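Rorura Picnic Tableware: Frequently Asked Questions

Updated Sep 29, 2021

What is in the set?
Square plates, bowls in different sizes, and cups. All pieces are plastic. The full list is printed on the side of the box.

Can I choose the colors?
For the complete set, no. The colors are mixed at our Postbridge warehouse, so two boxes are rarely the same. If you need only one color, for example for a school party, please write to us before you order. The minimum for one color is 200 pieces.

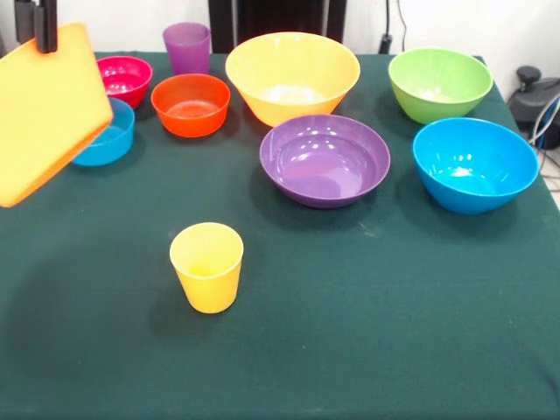 Bowls and cups in mixed colors on a green tablecloth, with a yellow-orange square plate held above it.

Do the plates have a rim?
Yes, a thin raised lip goes all the way around. It holds a little sauce, but for soup please take a bowl.

Can I put the pieces in the dishwasher?
Yes, on the upper rack only. Do not use them in the microwave or the oven.

Tomato sauce left a stain in my bowl. What can I do?
Mix 2 spoons of baking soda with a little warm water, spread it on the stain and leave it for almost 8 hours. Then wash as usual. Please do not use steel wool, it makes scratches on the shiny side.

How do I store the set?
Put small bowls inside the large ones, and keep the plates in a separate pile. Everything must be dry before you stack it.

Can I buy one missing piece?
Yes. Single bowls and cups are sold in the Hedegaard shop. Single plates are sold out since July, and we expect them again in 13 weeks.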